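Jevwood Regional Airport Authority
Air Service Working Group
Minutes of the May meeting

Held in the second-floor meeting room, Jevwood terminal building. The meeting was called to order at 9:05 a.m. by the chair, Leidy Paucar. A quorum was present. Brayan Tello, Director of Air Service, attended and presented items 2 through 4. A representative of Prirnon Airways joined by telephone for item 2 only.

1. Approval of prior minutes

The minutes of the previous meeting were approved with one correction. Under item 5, "Mwakalinga Ground Services" should read "Mwakalinga Handling" in both places.

2. Prirnon Airways summer schedule

Mr. Tello reported that Prirnon Airways has filed its final summer schedule. Service to the coast will increase from one daily departure to 2. The added flight will leave in the early evening, and the aircraft will remain overnight at Jevwood. The morning departure time is unchanged.

The Prirnon representative confirmed that tickets for the added flight are on sale and that the airline intends to operate it through the end of the summer season. Asked whether it might continue into the winter, the representative said that no decision would be made until July bookings had been reviewed.

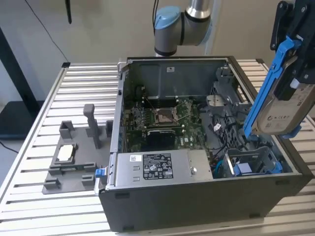

Members discussed the effect of the evening departure on the security checkpoint, which now closes at 5:30 p.m. Ms. Paucar noted that the checkpoint hours are set by agreement and that a request for longer hours must be submitted in writing. Mr. Tello will draft the request and circulate it before it is sent.

The representative left the call at 9:40 a.m.

3. Passenger figures and parking

Mr. Tello presented traffic for the prior month. Total departing passengers were 3758, an increase over the same month last year. Most of the growth came on weekend flights. Weekday morning flights were flat.

The long-term lot has 800 spaces and was full on two weekends. Staff opened the overflow area on both occasions. One member asked that signs to the overflow area be placed before the lot entrance, as drivers currently reach the gate and must turn back. Staff will price the signs – both fixed and portable – and report at the next meeting.

No change to parking rates was proposed.

4. Ground handling contract

The current agreement with Mwakalinga Handling expires at the end of the season. Two proposals have been received for the period that follows, one from Mwakalinga and one from Brendex Aviation Services. Both firms meet the minimum requirements on insurance and staffing.

Mr. Tello explained that the Brendex proposal has a lower monthly fee but charges separately for deicing. The Mwakalinga proposal includes deicing up to a fixed number of treatments. Members asked for a comparison based on the past two winters and agreed that no recommendation should go to the full board without it.

MOTION to defer the recommendation to the next meeting and to extend the current agreement month to month if required. Seconded. Carried, with one abstention.

5. Fare concerns

Ms. Paucar summarized 12 letters received from residents regarding the price of same-week tickets. The Authority does not set fares. Members agreed that a reply should be sent to each writer and that the letters should be shared with Prirnon Airways with names removed.

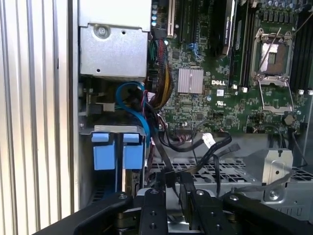 6. Other business

A member asked about the status of the second baggage belt. Staff replied that the replacement motor has been ordered and that the belt will stay closed until it is installed. Arriving bags are being delivered on the first belt only.

7. Adjournment

The meeting adjourned at 10:50 a.m. The next meeting will be held in the same room at the usual time.

Action items
Draft request for longer checkpoint hours – B. Tello
Prices for overflow parking signs – staff
Two-winter deicing comparison – B. Tello
Replies to fare letters – L. Paucar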